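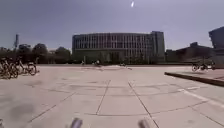

Re: [nav-data] Outdoor runs on the plaza, what to keep and what to drop

From: Sumaiya Samarakoon
To: nav-data list
Time: 4:40 pm

Warrick, all,

Replies inline. The still at the top is from the plaza set and it covers most of what I want to say about the Narkusia runs, so keep it open while you read.

Warrick Gilchrist wrote:

> I went through the February upload from Estberg and I'm not sure the
> plaza runs are worth the labeling budget. We have 32 of them. In most
> there is very little near the robot, only slabs and a building a long
> way off. The model already drives straight over flat concrete. I would
> rather spend the time on the Ruawai footpaths, where there are curbs
> and gates and people passing close by. Can we drop the plaza set, or
> cut it down to 6 runs and move on?

I would not drop it. I agree that 32 is more than we need if they all show the same thing, but they don't.

The current policy does badly in open space. On a footpath the edges tell it where to go. On the plaza it has a goal and a lot of ground, and it starts reacting to marks on the surface. Slab joints and stains both set it off. In the Wamovness trial it slowed down at dark patches that were completely flat. We need examples of someone driving over that kind of ground at a steady speed, with joints running toward the goal as well as across it. The plaza has all of that in one place.

> Also the low platform on the right is hard to label. From a distance it
> looks like part of the ground.

Yes, and I'd like that labeled carefully for the same reason. The top of the platform is flat concrete like the paving and the vertical face is darker. There is also a faint white line on the slabs near it, which the old segmentation model likes to call a curb. Please label the face as an obstacle, the top as not drivable, and the line as ground. If you can't tell where the top ends, use "unsure" and leave it. A guess costs us more than a gap.

> The parked bikes on the left, do we want one box or three?

Three, one for each bike, even where they overlap. Box the one that runs out of view too, up to the image border. The shadows around the wheels are ground. Last round a few people included the shadows in the boxes and the planner began to leave far too much room.

For the two bikes far off past the platform, use the "bicycle, distant" tag. One of them has a dark shape over it that could be a rider. Tag it "rider possible" and check the later images in the run before changing it. Don't decide from a single still.

> And the people at the back? They are a few pixels each.

Box them if you can separate them. The same goes for anyone else at that range. We don't need pose or direction when they are that small. What I want is for the model to have seen people near the base of a building, well before they matter to the path.

The other things that came up off list:

Robot body. The two grey shapes at the bottom of the view, and the bit of dark edge in the lower left corner, are covered by the fixed mask. Don't label them by hand. If they don't line up with the mask, the camera has moved on its mount, so flag the whole run and send it to me.

Sky. No labels. The small white spot near the top can stay as it is. I don't want it painted out, because the robot will have spots like that in its view when it is running for real.

Driving style. For new runs, please have the driver pick a goal at the far end and hold the line unless there is a reason to turn. Several of the Estberg runs wander, and the model learns to wander from them. If the driver does stop or swerve, write the reason in the run notes. One short line is enough — "person crossed", "let bike pass". Runs without notes go to the bottom of the queue.

Numbers. My proposal is to keep 6 plaza runs for full labeling, as you suggest, but to keep the rest as drive-only examples with no boxes. They still carry the steering and speed, and that costs us nothing apart from storage. From the 6, pull 100 stills per run, spaced by distance traveled so we don't fill up on images from when the robot was standing still.

I'd also like 3 new runs that pass close along the platform edge, one in each direction and one that approaches it head on and turns away. We have nothing like that at the moment. The operator should walk alongside for those with a hand on the stop.

Ruawai can start in parallel. I have no objection to most of the labeling time going there once the 6 are done.

Warrick, can you choose the 6 and post the run list here? Try to get a mix of light, and at least a couple with the bikes in view from the start. I'll update the label guide tonight with the platform and shadow rules.

Sumaiya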